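Gripper keeps dropping the clip-lock boxes — anyone else?

Posted by boxwrangler_cc, 13 December 2020

Okay so I've been fighting this since we swapped finger pads and I'm losing my mind a little. We're doing two-gripper handoffs with frosted storage boxes, the kind with yellow trim. Width reading says one thing, the fingers do another. Out of 324 logged grasps, 27 came back "closed on object" when the fingers were still wide open. The arm then lifts on a grip that doesn't exist and down goes the box. One landed on my foot (empty, thankfully!).

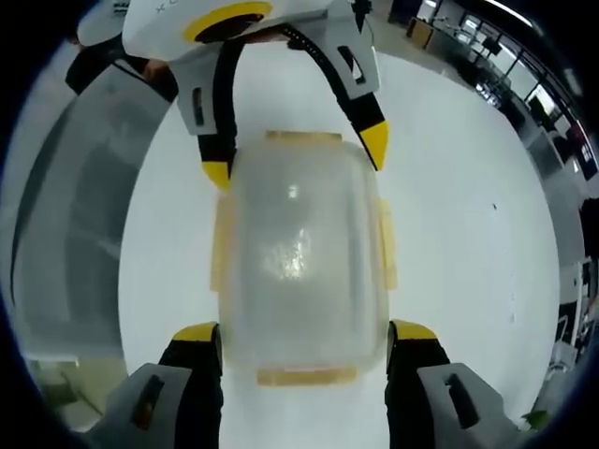
One gripper at each end of the box.

Firmware is the Senow build from April. Anybody seen this?

— Cayetano Cantero

dullscrew:
Shiny plastic. Your width comes off the camera, right? I'd bet glare is eating your finger markers. We had the same thing on the Arnham cell and a matte sheet over the lamp fixed most of it.

killstead_pete:
Disagree, sorry. Glare gives you noisy width and he's getting a confident wrong one. That smells like a stale value. On our Killstead rig the reader held the last good number when it lost tracking and never raised a flag. Check your timestamps before you go buying sheets of anything.

boxwrangler_cc:
Timestamps look fine to me? But I only pulled 40 of them. Both grippers are on the same pads now, so I can't compare old against new any more, which was dumb of me.
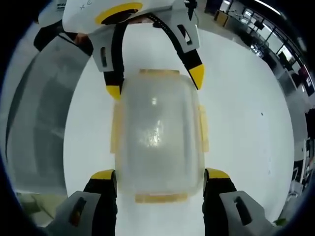
Can I keep running while I hunt for the bug?
Only at low speed with the lift step turned off, and keep hands out of the space between the two grippers until the width check can be trusted.

lorente_lab:
Seconding the slow speed thing. A false "closed" is a safety problem, full stop. I'd add a second check on motor current and stop on any mismatch.

dullscrew:
Current check is a band-aid. Soft pads barely load the motor on a light box like that.

lorente_lab:
Sure, and I'll take a band-aid over a box on my foot.

boxwrangler_cc:
Update — pulled the rest of the log. Pete, you were right on 19 of them, the width value repeats exactly, frame after frame, while the clock keeps ticking. The other eight I can't explain. Going to try the matte sheet on those tomorrow.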